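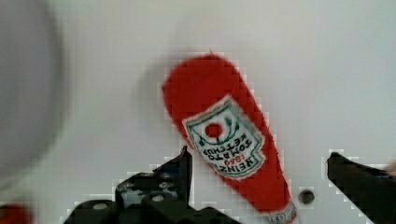 My grandmother kept everything in the wrong place, and I have come to think she was right to. The scissors lived in the bread bin, the spare key lived in a teapot, and the good biscuits were behind the bleach under the sink, where no child would think to look until the child was about nine and had grown cunning. When I moved into my own flat I swore I would be a tidy person with proper cupboards and a proper system, and for a while I was. Then one evening I put a bottle of Heinz ketchup away upside down, the tomato on its label standing on its head, and I heard her voice as clearly as if she'd been sitting at my table. Leave it like that, she'd have said, you'll only have to turn it over again when you want it. I left it like that. It was a small thing, but I've been sliding back towards her ways ever since, and I'd like to say a few words in their defence.

We are being told, rather a lot, that a home should be put in order. There are books about it and programmes about it, and there is a shop near my work that sells nothing but boxes to put other boxes in. I went in during August to get out of the rain and came out with a set of seven matching jars, which I did not need, and a leaflet on how to label them, which I needed even less. The woman at the till was very kind and told me that the jars would change my mornings. I'm sorry to report that my mornings are as they were, except that now I can't find the rice.

I don't want to be unfair. I know people for whom tidiness is a real comfort, and my friend Stella Kirui is one of them. Stella can put her hand on her passport in the dark. She has a drawer for batteries and, within that drawer, a place for each size of battery, and when she shuts it there is a look on her face that I can only call peace. I love going to her house. I sit up straighter there, and I always come home meaning to do better. If the whole world were made of Stellas we would lose fewer umbrellas and probably get our tax forms in early, and I'd have no complaint to make.

My complaint is with the idea that her way is the grown-up one and that the rest of us are on the road to it, some of us dawdling. A lot of what gets called mess is really memory. My grandmother's scissors were in the bread bin for the very good reason that she used them every morning to open the bread, and she opened the bread before she did anything else. The key was in the teapot my grandfather had won in a raffle, and she touched it whenever she dusted, so she always knew it was there. Every odd place in that house had a little story or a habit holding it up. When my aunt came and reorganised the kitchen for her, out of pure love, with a rack and some hooks, my grandmother stood in the middle of it the next day like somebody in a foreign railway station. She had the lot back where it belonged within the week – the rack went to the shed, where it was used for onions.

I told this story to I-seul Ok, who lives upstairs from me and teaches the piano, and she laughed and said it was just the same with her pupils and their fingering. There is a right way printed in the book, with a number over each note, and most people should learn it. But every now and then a pupil turns up with a peculiar stretch of the hand, or a thumb that won't go under quietly, and finds some roundabout path through the bar which suits nobody else on earth. She used to correct it. Now she listens first, she says, and if it sounds all right she lets it be and pencils the new numbers in. I've thought of that a good deal since. It seems to me a very decent way to treat a person, to listen before you get your rubber out.

There's a practical side to all this too. A system takes looking after. Somebody has to write the labels and then write them again when the lentils run out and are replaced by something that isn't lentils. In most homes I know, that somebody is the same person every time, and she is usually tired. My grandmother's arrangements needed no looking after at all, because they had grown up around what she did all day, in the way a path gets worn across a field. The council may lay its tarmac wherever it likes, but people will still cut the corner, and after a few years you can see from the bare earth where the path ought to have gone.

I'll admit there are limits. After she died we found an envelope with 324 pounds in it, tucked inside a box of fish fingers at the very bottom of the freezer, and we only found that because my cousin was hungry. Goodness knows what else went to the tip. My mother still worries about a brooch. If you're going to keep your valuables in your own peculiar way then I do think you ought to tell one other person, and perhaps write it down somewhere, and I suppose you'd then have to tell them where you had written it down. Stella has offered to keep my list for me. She has a folder.

But the everyday things, the scissors and string and the sauces, I would leave to find their own level. If you've been feeling guilty about a kitchen drawer, do please have a look at it before you buy any jars. See what's at the front. It will be whatever you reach for most, I should think, and you'll have put it there yourself without being told. Mine has a torch, a ball of green wool and the good tin opener, and I know where every one of them is, though I'm still looking for the rice.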